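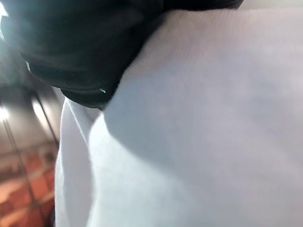 White fabric, close up. The fine ribbing suggests a stretchy knit.

Pratum: clothes on a bed, folded and otherwise
README, revised 26 October 2019

What it is
2,772 pictures of clothes and bedding in a bedroom, with a label for each. The labels give color, a guess at the cloth, and one of 2 states, "folded" or "heap". I inherited the second part of that scheme and I don't much trust it. A shirt folded once and dropped is neither, and there are plenty of those.

Sorting whites
White cloth is where the labels are weakest. Close up, a T-shirt and a duvet cover can pass for each other unless the ribbing shows. Zoi Michailidis labeled by texture, Lefteris Tsolakis by how the cloth bulged, and they disagreed on almost 30 pictures in the first batch. We kept both answers in the column "cloth_guess". Please don't average them.

Sorting darks
Dark knits are easier to find against pale bedding and harder to name. A black one in a heap on the beige runner could be a shirt or a sweater, and a small pale tag tells you nothing about sleeves. We write "black knit, likely" and leave it there. The earlier release, Zosero, called every one of them "sweater", with no reason given that I could find.

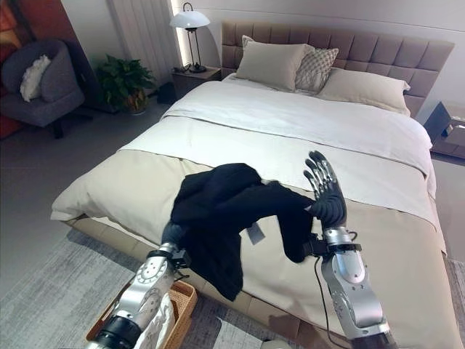
The bed as a folding surface
I have doubts about this too. A runner over a duvet is soft, so edges sink and a fold that would pass on a table looks sloppy. Pillows stay at the headboard and are labeled separately from clothes. Where the duvet and a white garment touch, the border between them is a judgment call, marked "edge_unsure".

Known problems
— "Heap" covers everything from a sleeve out of place to a full pile.
— Shaded whites come out bluish and were sometimes labeled gray in August.
— Cloth names are guesses. There was no feeling the fabric.
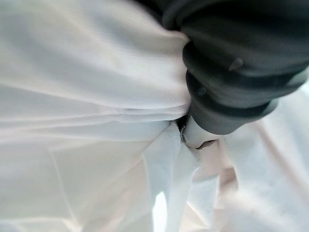 Glykeria Athanasiadis thinks I am too hard on "heap": if a thing still has to be folded, she says, it's a heap, and a third state would only give people more to argue over. Her objection stands in the notes. I'd still add "half folded" to the next release.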